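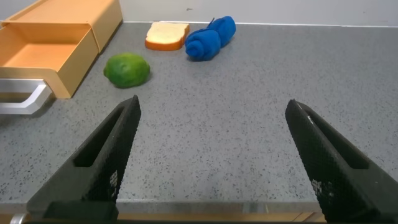 Efren Navarro wrote in to say he'd gladly pay for a machine that puts the groceries away, so long as it didn't need him standing there watching. I told him I'd pass that along, and that he may be waiting a while yet.

Folks keep asking me whether these things can do chores, so I'm putting up a small gallery from the counter work.

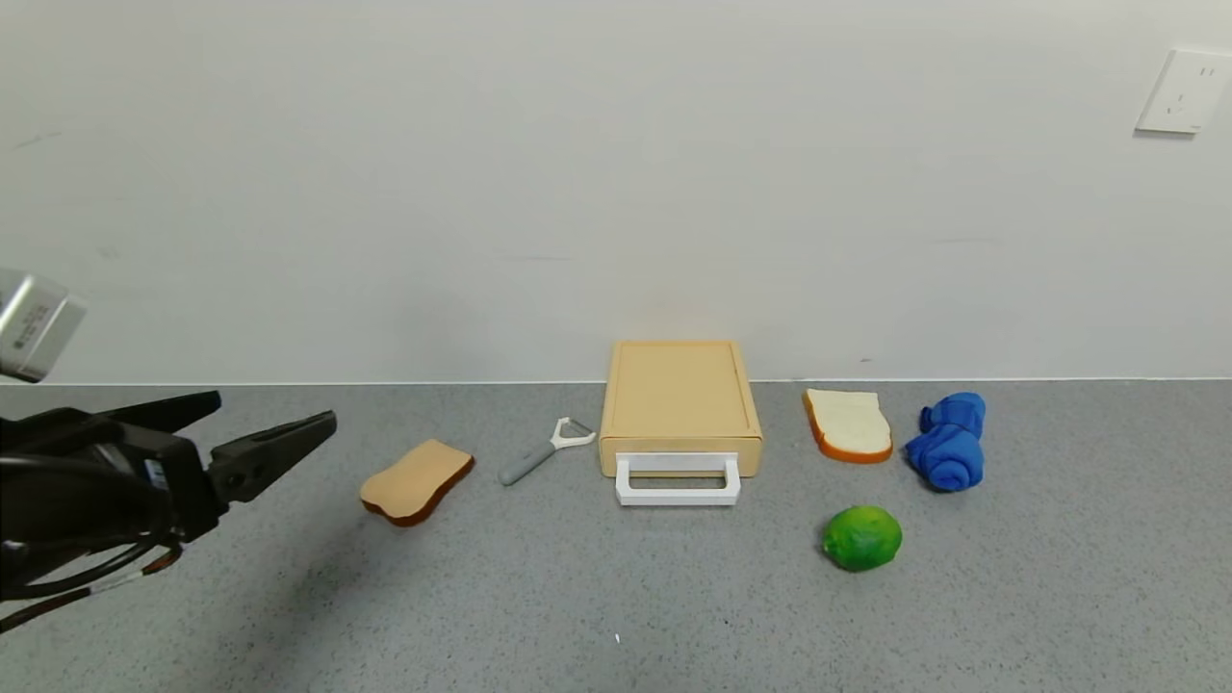
Tidying is a funny sort of chore, when you think about it, since half of it is deciding where a thing belongs. My grandmother could clear a kitchen in 2 minutes and never look down. For a gripper, a peeler lying at a slant and a crumpled blue cloth are two quite different problems, and the lime is a third -- round things like to roll. Derek Tunstall thinks cloth will be the last one solved, and I'm inclined to agree with him, though I'd love to be wrong by December!

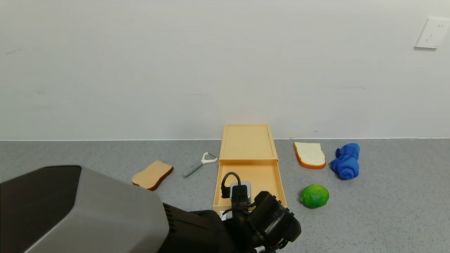

Drawer open, arm in front, lime and towel off to the right.

More to come when I get the rest sorted.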